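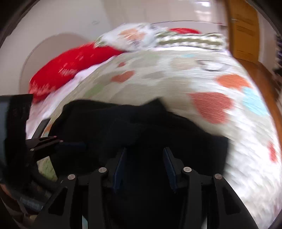
Ethikvotum für Befragung im Gesundheitsamt nötig?

Gefragt von Sewwandi Sikder

Hallo zusammen, ich schreibe meine Masterarbeit in Public Health und möchte im September Interviews mit Mitarbeitenden aus zwei Gesundheitsämtern führen. Es geht um Impfberatung in Gemeinschaftsunterkünften. Geplant sind 13 Gespräche, keine Patientendaten. Meine Betreuerin meint, ein Votum der Ethikkommission sei nicht zwingend, eines der Ämter verlangt aber „etwas Schriftliches“. Was reicht da aus? Und wie lange dauert so ein Antrag?

3 Antworten

Petrică Pană
Kommt auf die Hochschule an. Bei uns ging es ohne.

Kamrul Weerasinghe
Ich habe vor zwei Jahren etwas Ähnliches gemacht, mit Hebammen. Frag bei der Ethikkommission deiner Hochschule nach einem verkürzten Verfahren. Viele haben dafür eine Checkliste, und wenn du überall „nein“ ankreuzen kannst, bekommst du eine Unbedenklichkeitsbescheinigung. Die hat dem Amt bei mir genügt. Gedauert hat es 20 Tage, für das volle Verfahren solltest du eher zwei bis drei Monate einplanen.
Unabhängig davon brauchst du:
- Informationsblatt für die Teilnehmenden
- Einwilligungserklärung mit Hinweis auf den Widerruf
- Angaben zu Speicherort und Löschfrist der Aufnahmen
Den Antrag unbedingt vor dem ersten Interview stellen. Nachträglich stellen die meisten Kommissionen nichts mehr aus.

Gilberto Rengifo
Ergänzend: Bei so wenigen Personen aus nur zwei Ämtern ist die Anonymität schwierig. Funktion und Ort zusammen verraten oft schon, wer spricht. Ich würde die Ämter in der Arbeit nicht nennen und das auch so ins Informationsblatt schreiben. Außerdem mal beim Personalrat nachfragen, der will manchmal den Leitfaden sehen.

Kommentar von Sewwandi Sikder
Danke, die Checkliste gibt es bei uns tatsächlich. Schicke sie am Freitag ab.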